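About us

Zavoretti Automation. Small robot shop, been at it long enough to have outgrown two sheds. We build and set up robot arms for people who pack, sort and handle small parts — mostly outfits that have never owned a robot before and aren't sure they want one.

What we do

Arms, grippers, wiring, training for your staff. Repairs on most gear we've sold. No big catalogue. You tell us the job, we come have a look, we tell you if it's worth doing. Sometimes it isn't and we'll say so.

Our main system is called Domamden. It's the software side, runs the arm and keeps the logs. The hardware side changes depending on the job.

Open day

Every December we open the workshop doors, 10 am till whenever the last visitor wanders off. Last one had nearly 200 people through, which was too many for the parking, sorry to the neighbours on Texier Lane. School groups in the morning, trade visitors after lunch. Coffee all day.

Demos run every 40 minutes at the front bench. Small stuff mainly: cables, plugs, connectors, the fiddly bits customers always ask about. Staff work right up close to the arm while it's being set up, and you can stand near enough to ask questions. Please do, we like the odd ones.

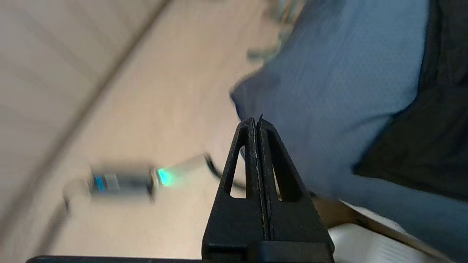

Close quarters at the open day: two-fingered gripper, blue sleeve, and a small USB device with its green light on.

Kids get a turn at the practise arm in the back room. It's slow and it's been dropped more then once, so no worries about breaking it. Closed shoes please. Long hair tied back.

Can't make December? Group visits by request, minimum 2 people, takes a bit over an hour. Skorkach Technical College sends a class every term and they usually stay longer.

Where we are

Unit 2, 2823 Texier Lane. Grey roller door, buzzer on the left. If there's no answer try the side gate — we're probably out back with the compressor going and can't hear a thing.

Visits and bookings

Use the form on the contact page, tell us how many are coming and what you want to see. We answer most of them before lunch. Wheelchair access is through the side gate, let us know and we'll have it unlocked.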